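**Acta de la reunión del taller de cocina compartida Rilley**
12 de junio de 2019

Nos juntamos 8 personas, con café y con bastantes ganas de hablar, así que empezamos un poco tarde. Se leyó el acta anterior y quedó aprobada, con una sola corrección: el pedido a Amer fue de 489 euros, portes incluidos.

**1. Menaje para las clases de repostería**

Fue el punto más largo de la tarde, y con razón, porque a todos nos toca medir harina tarde o temprano. Se habló con mucho cariño de las tazas medidoras de colores — tan alegres, y tan fáciles de pedir de una punta a otra de la mesa: «pásame la azul» — y de si conviene guardarlas apiladas o tenerlas repartidas y a mano.
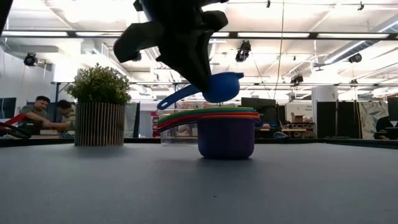
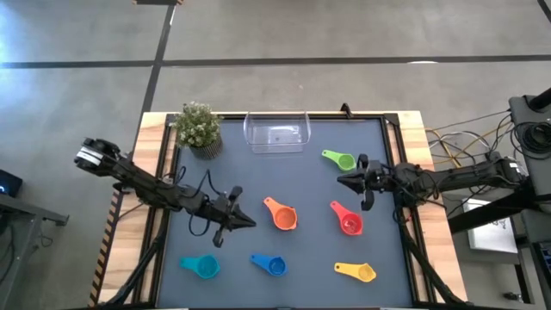 Se acordó apilarlas al terminar cada clase, con los mangos hacia el mismo lado, y dejar el recipiente transparente junto a ellas. La planta se queda en la mesa, por petición casi general, aunque habrá que apartarla cuando se amase. Se pedirá precio a Rinholm para un segundo juego, con un tope de unos 200 euros que incluya también espátulas y un par de coladores.

**2. Cuentas**

Quedan 877 euros en caja. La factura de Eze sigue pendiente y se reclamará esta misma semana, con buenos modales, como siempre.

**3. Verano**

En agosto no habrá clases. Quien quiera llevarse masa madre a casa para cuidarla, que se apunte en la hoja de la entrada.

**Ruegos y preguntas**

Se pide que los paños vuelvan lavados. Se agradece de corazón el bizcocho de limón, del que no sobró nada.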